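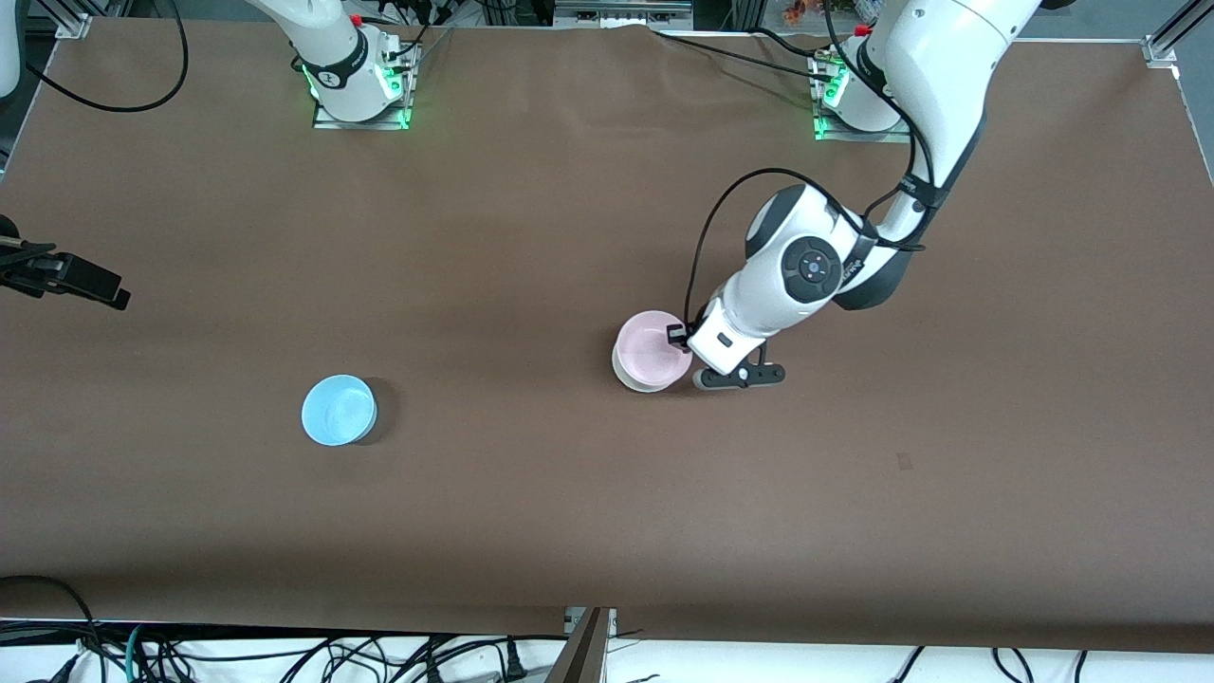

Small bowls are the starting point for Tedow, the new tableware range from Mirnus, which goes on sale in May. The range has been two years in the making and it began with a very ordinary question: what do people reach for at home when they want a handful of olives, a spoonful of yoghurt or somewhere to put the teabag? The pink bowl sums up the thinking rather well, with its pale pink inside, its lighter outer wall and a thick, rounded rim that gives you something to hold on to. It looks lovely on plain brown, too, and brown is the colour we have chosen for the table paper that goes with the range.

Tedow is made for kitchens where the same few pieces come out morning, noon and night. There are 15 colours to begin with, and every bowl is sold singly, so you can buy one to replace a breakage or build up a mixed set over time. We are really pleased about that - boxed sets are handsome, but most of us end up with five of something and a gap in the cupboard!

"I grew up in a house where no two bowls matched and the table always looked wonderful," said Lionel Dawber, head of design at Mirnus. "I wanted that feeling again. You should be able to put three colours in a row, move them about a bit and find they get along. We spent a long time on the rim in particular. We made 38 versions of it, and I still have most of them at home, full of paper clips and garlic."

The table paper, called Arango, comes on a roll and is meant to be pulled out along the whole length of a table, left plain or written on. Put names by the places, note down what is in each bowl, or let the children draw all over it. It creases a little as you lay it, and we like it that way.

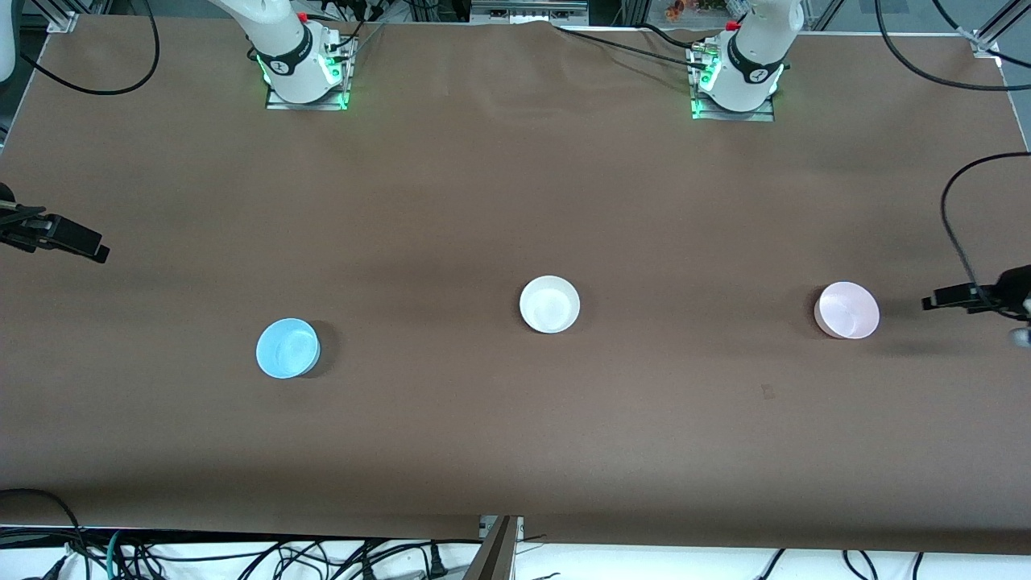 It can be cut with ordinary kitchen scissors and taped under the edge of the table if you are eating outside and there is a breeze. Leftover lengths are handy for wrapping presents or lining a drawer.

Before settling on the final shapes, Mirnus lent early bowls to 181 households and asked them to use them however they pleased. The notes that came back were a joy to read. People used them for dips, beaten eggs, cat biscuits, earrings and the last of the soup. Several asked for a slightly wider base so that the bowl would feel steadier on a tray, and the base was changed as a result. Others asked for a lid, and work on that has already started.

Both the bowls and the paper will be available from the Mirnus shop and online. They will also be on show at Vedico, our shared studio and kitchen, where visitors can handle every colour and lay a table of their own. Doors open at 10am and there is no need to book.

Stockists who would like a colour card, and journalists who would like to borrow bowls for photography, are welcome to contact the Mirnus press desk. Please say which colours you have in mind, as the paler ones tend to go out first.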